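Mirkthorpe – Salt Ledger
Fusetti Recordings
January 18, 2019

Mirkthorpe's first album was recorded in a chapel with a broken boiler and sounded like it. I liked it very much and have played it perhaps four times, always in winter, always alone, once by accident at a barbecue. The follow-up arrives after a long gap and a new drummer, and somebody has found the volume knob for the bass.

Salt Ledger runs to seven tracks. Opener "Derkudow" takes its time, with 11 minutes of slow doom riffing that keeps threatening to become a tune and finally does, shortly after you've gone to put the kettle on. "Talavera" is the single, if a band like this can be said to have singles. It has a chorus. It has handclaps, low in the mix, as if the band hoped their older fans wouldn't notice.

The middle sags. "Tithe" and "Second Tithe" are the same song played at two speeds, and I'd have kept the faster one. The vocals are still mostly a man shouting from the far end of a car park, though he has moved a few bays closer and you can now make out the odd word, usually "ash".

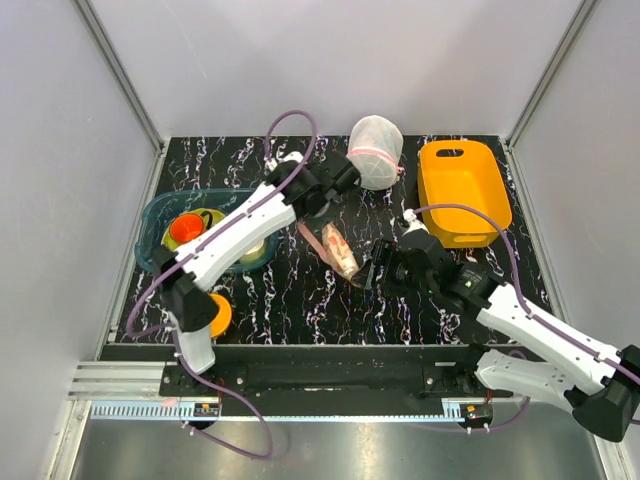
Side two is where the money went. "Low Water" brings in a cello and leaves it alone for long stretches, and the closing title track builds up such a racket that my neighbour knocked, then asked who it was.

The vinyl is limited to 3,000 copies on grey, with a lyric sheet printed in grey on slightly darker grey. Get the download as well if you want to know what he's shouting.

7/10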